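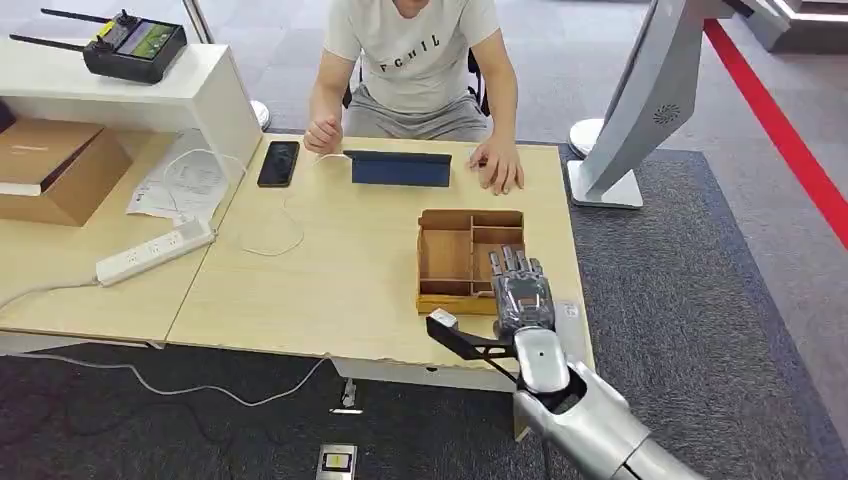

Ludow Releases Esovgate 2, Planning and Perception Software for Two-Armed Robots

Category: Robotics Software / Company News
14 shares | 3 comments

PRUTMONT, April 2019 – Ludow today released Esovgate 2, a major update to its control software for robots with two arms and multi-fingered hands. The new version brings arm planning, finger control and camera input into one program, and we are thrilled to get it into people's hands.

Esovgate 2 is built for desks, shelves and other places that were laid out for people. Cables loop across the work surface, a box has walls a finger can catch on, and somebody may be sitting on the other side. The planner now updates its map of the workspace 12 times a second and checks every finger against it, along with the wrist and forearm.
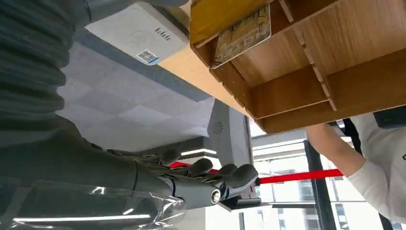

A robotic hand near a light wooden shelf unit.

Wrist cameras get much more attention in this release. A hand blocks a good part of its own view, and protective film or a sleeve on the forearm can block more. Esovgate 2 lets developers mask those areas once and save the mask with the arm's profile. The head camera and the wrist cameras then feed the same map, so a tray seen from above keeps its place when the hand moves in close.

The other big change is the task editor, code-named Hollis during development. Users build a job from short steps such as reach, close, lift and hand over, then play it back in a simulated copy of the workspace. 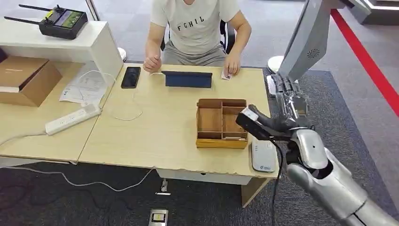
Hollis ships with 400 ready-made steps, and each one can be opened and changed. Timing for the left and right arms sits on a single track – a small thing on paper, but our own developers won't go back to the old layout!

Both arms can also work close together now. The earlier version kept a wide fixed gap between them, and that ruled out a lot of useful jobs.
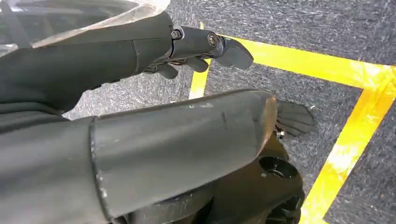 Esovgate 2 figures the gap from the speed and pose of each arm, and slows both when it gets tight. Developers can set their own limits for each joint.

The release includes a log viewer that lines up camera images, joint angles and planner decisions on one timeline. Logs from the first version open without conversion.

Esovgate 2 is available now to all current license holders at no added cost. New users can request a trial through the Ludow support desk in Prutmont.

Filed under: motion planning, robot perception, developer tools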